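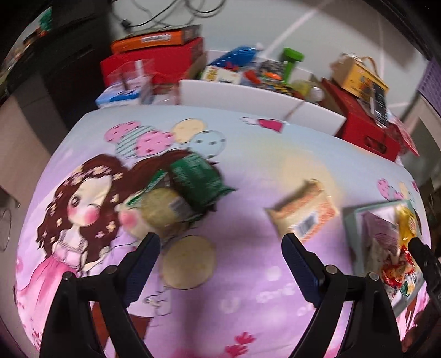
Éabha Ó Conaill asked whether an unwrapped biscuit should share a class with the packaged ones, given that it has no label to check against. It does not. Loose biscuits are labeled "biscuit_loose" and all sealed goods take a package class.

Bivstead Snacks on Bedding, data card
Maintainer: Vaughan Brunton
Last revised: April 5, 2019

Contents
858 images of snacks laid out on beds, 450 of them on printed bedspreads. Items include biscuits, bags and cardboard boxes.

Labeling notes
Printed figures, balloons and hearts on a bedspread are background — do not outline them.
A box on a tray gets its own outline. The tray is labeled separately.
Blurred packages are kept and tagged "motion".

Splits
train: 308
val: 157
test: 393

Known gaps
Text on packages is not transcribed. Plain bedding is still thin in val.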